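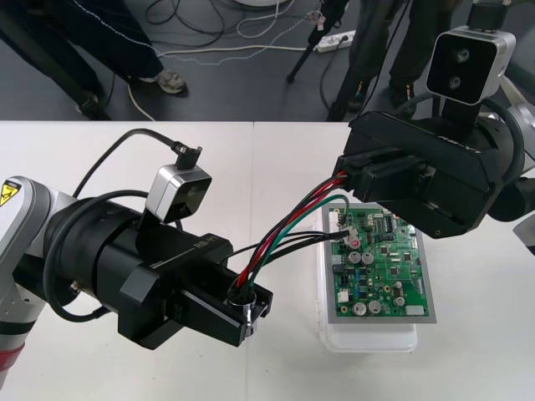
Two robot arms over a green circuit board on a white tabletop.

Moral Philosophy, Second Year
Handout 4: Promising and the Grounds of Obligation
Notes by Brenda Yeoman. Revised 14 Jun 2026.

1. The question

Suppose I say to you, "I promise to return the key by noon." Before I spoke I had no duty to return it by noon. After I have spoken I do. The puzzle is how the utterance makes the difference. Most duties depend on facts we cannot change by talking: that someone is in pain, or that a thing belongs to another person. Promissory duties seem to be made at will.

Hume saw this and thought it odd enough to compare with transubstantiation (Treatise, Book III, Part II, Section V). Read that section before the seminar. It is short and the comparison comes near the end.

2. Three families of answer

(a) Practice views. There is a social practice of promising, with rules known to those who take part. The practice is useful. Someone who uses it and then breaks its rules takes the benefit without bearing the cost. On this view the wrong of breaking a promise is a kind of unfairness. Rawls holds a version of it.

Standard objection: the person wronged by a broken promise is the promisee. If the wrong is free-riding, the person wronged should be everyone who keeps the practice going. The practice view has to explain why the promisee in particular has a complaint.

(b) Expectation views. To promise is to lead another person to rely on you. Breaking the promise harms or misleads them. Scanlon's Principle F is the best-known modern statement (What We Owe to Each Other, chapter 7).

Standard objection: circularity. You expect me to perform because you think I take myself to be bound. But on this account I am bound only once you expect me to perform. Scanlon has a reply. Decide whether it works before reading the secondary literature.

(c) Normative power views. We have a basic ability to bind ourselves by communicating the intention to do so. Raz and Owens defend views of this sort. The value of the ability lies in giving the promisee a say over what the promisor does.

Standard objection: it restates the puzzle. Owens would answer that an explanation has been given once we have said what interest the power serves.

3. A test case

The Hetden case (after a paper given to this course by Yao-tsung Wu). A ferryman at Hetden promises a dying man that he will tend his grave for 15 years. No other person hears the promise. The man dies within the hour and leaves no family. The ferryman stops after four years.

Has he done wrong? If so, to whom?

The expectation view has difficulty here. The dead man forms no further plans and suffers no later disappointment. One may say that his reliance was complete at the time of the promise, but it then needs to be shown how later conduct bears on it. The practice view gives a clear verdict but, as in 2(a), places the complaint in the wrong hands. The normative power view gives the expected verdict only if a right can outlive its holder — a large assumption, and one to be argued for separately.

4. Release

A promisee can release a promisor. In the Hetden case there is nobody left who can. Kamolrat takes this to show that the duty has lapsed; Tsang takes it to show that it has become stricter. Both papers are in the course reader. Note that they agree on the facts and on the verdict about ordinary promises.

5. Written work

Answer one of the following in 1,500 words or fewer. A plan of 300 words should reach your tutor first.

Can a promise bind if the promisee never believed it would be kept?

Is there a wrong in breaking a promise that nobody remembers?

Does a promise made under threat create a weak duty, or none?

Define "obligation" at first use and keep to the definition. References by section number where the edition has them.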